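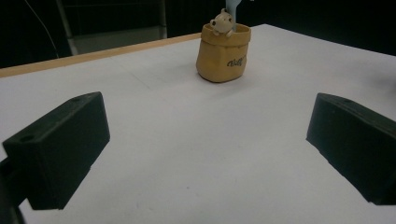

White tabletop, dark background.

Ticket: label printer prints blank labels after every few good ones
Opened by: Hayley Pickering
Device: Trulon desk printer, Memar software
Last updated: Saturday, 16:10

The printer makes 6 or 7 good labels, then one blank, then good again. I use the Rolby rolls, 54 mm wide, 1,000 labels on each roll. The old rolls from Drummond did not have this problem.

What I tried: restart, new cable, cleaning the print head with alcohol. No change.
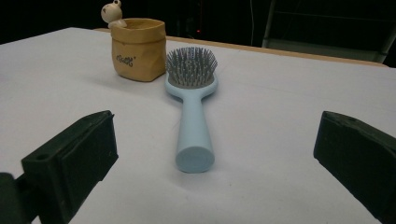 After this I ran the calibration from the menu. It fed almost a full meter of paper and stopped with the red light on. Second time it finished normally, but the blank labels still come.

Reply from support: please check the media type in Memar. It must be "gap", and it is possible that yours is "continuous".

Hayley: It was "continuous" - I don't know who changed it. I set it to "gap" and printed 54 labels, all good. Please keep the ticket open until I finish this roll.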